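Cricket whites and grass stains: what's worth the bother

Every July somebody's cousin posts a miracle recipe for getting grass and red ball marks out of cricket gear. I've washed whites for four kids and a husband who still thinks he can bowl, and most of it is rubbish.

Vinegar and bicarb together: lovely fizz, no stain removal worth mentioning. Use one or the other. Toothpaste on pads: you end up with minty pads. Lemon juice and sunshine did fade a grass mark on one old shirt of mine, but so does leaving it on the line for a fortnight.

What I'd stick with is dull. Scrape off the mud once it's dry, rub in some liquid detergent, leave it 15 minutes, then a normal wash. Check the care label before you reach for hot water. Leave the dryer alone until the mark has gone.
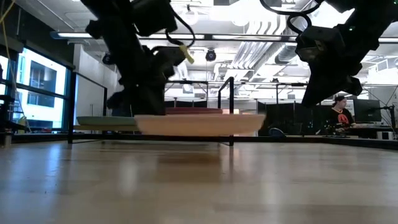
Can I use chlorine bleach on cricket trousers?
Best not to. Most are polyester these days, and bleach can turn them a nasty yellow. An oxygen soaker is gentler, if the label allows it.

Red ball marks are another matter. Trudy Pryor at the Pritstead club swears by eucalyptus oil, and I'll grudgingly say it shifted some of the red from my youngest's trousers. Some. The club newsletter called it "completely gone", and I'd like to see those trousers in daylight. Try it on an inside hem first and keep it well away from the heater.

As for the sprays sold as sports stain removers, I tried one against ordinary dish liquid on two halves of the same knee. Couldn't pick the difference. Hemi Hapeta reckons I didn't leave the spray on long enough, so make of that what you will.

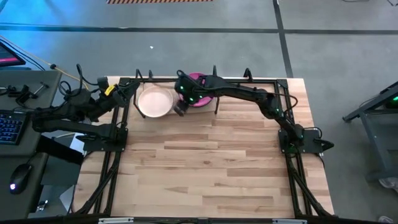
Bowls on the butcher-block table

Bats: a damp cloth, then dry it straight away. Please don't soak one. And go easy on the linseed oil, whatever your grandad told you, and skip it altogether if the bat has a plastic facing on it.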